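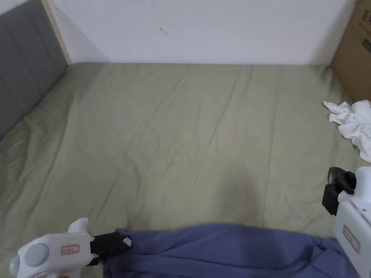 Green fitted sheet on, gray headboard, box still in the corner.

Bedroom pages from the Wimham move. Short one this time, typing between loads. 

Bed first, always. Dragged the mattress up from Wusport in September and it hasn't had a proper home untill now. Headboard goes on the left side, bed right up to the wall. Tucking that far edge is a pain — knee on the matress, reach, pull, repeat.

Creases will drop out by tomorow, or they won't. Not ironing a sheet.

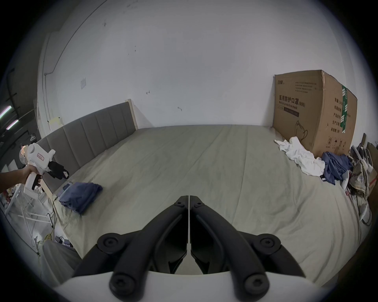 Walls next. Scuffs everywhere and a couple of old hooks I might keep, good for a robe or a bag. Paint is picked, nearly 200 to do the whole room so it waits till spring. Shelf stays where it is for now.

Kitchen page next, then the hall — 5 boxes to go.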